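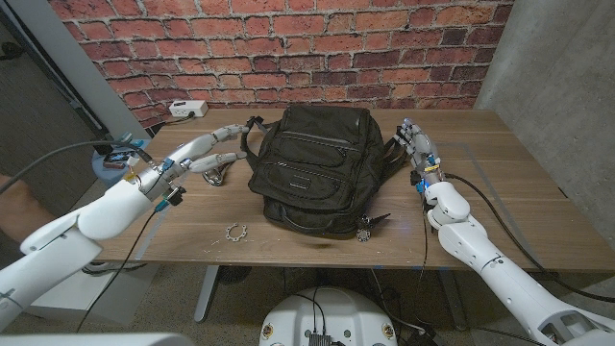 Notebook 2, p. 34

July 16, 2025
Henthorpe bench, backpack repair and packing notes

Finally got the black pack up on the wood table for a proper look, and I like it more every time I handle it! Dark nylon, zippered pockets stacked up the front, a patch of a logo on the lower one, and nice thick shoulder straps. Whoever laid out those pockets had done some hiking. You can stand it up and get at everything without digging from the top, and that alone puts it ahead of the last bag we had in from Clivstead, which swallowed a headlamp for a whole weekend.

Straps first. The webbing goes everywhere once you let it out. It loops off to one side, hangs down on the other, and if you start threading without sorting it you will get a twist halfway along and have to pull it all back out (ask me how I know, twice before coffee). What worked: lay the loose ends out flat, follow each one with a finger to where it is sewn in, then clip the ends before touching the buckles.

Zippers. Ran every one 50 times, open and shut, counting out loud, which Yae found very funny from the next bench. All smooth except the second pocket down. It catches near the end of its run, always in the same spot. I rubbed a candle stub along the teeth and it is a lot better, though I can still feel a small hitch if I pull fast. Leave it overnight and try again with a load in the pocket. If it still catches I want to look at the lining, could be a loose thread getting pulled in.

Stitching at the handle looks great. Tight, even, and doubled back at both ends. Oliwia wants to copy that pattern for the Prorkwood bags in October and I am all for it. She is going to sketch it before we close the pack up again, so please DON'T put it back on the shelf until she has.

Small metal parts. I have stopped keeping these in a dish because I never look in the dish. Having the notched ring and the other bits right out on the wood next to the bag means I pick them up and try them. Still deciding what goes where. The pronged one would be handy on an outside loop but I don't love the idea of it rubbing on the nylon - maybe a scrap of felt behind it. The ring is a nice piece of metal and I want to find a use for it, even if it ends up as a zipper pull (too heavy? try it on the big zipper, not the little ones).

Packing order for the Radu trial, first go:
bottom: rain shell, rolled
middle: first aid pouch, spare socks
top: lunch, map case
front pockets: pencils and tape high, tools low

Tools low made a real difference to how it stands. With them in the top pocket the whole thing wanted to tip forward. It still leans a bit empty, and I can live with that.

To do
- second pocket zipper, again, loaded
- felt scrap, ask Zdzisław, he had a bag of offcuts
- weigh it packed, both ways
- brush the table down, there is grit on it and it gets into the teeth
- thread order: Selma has the list, add black heavy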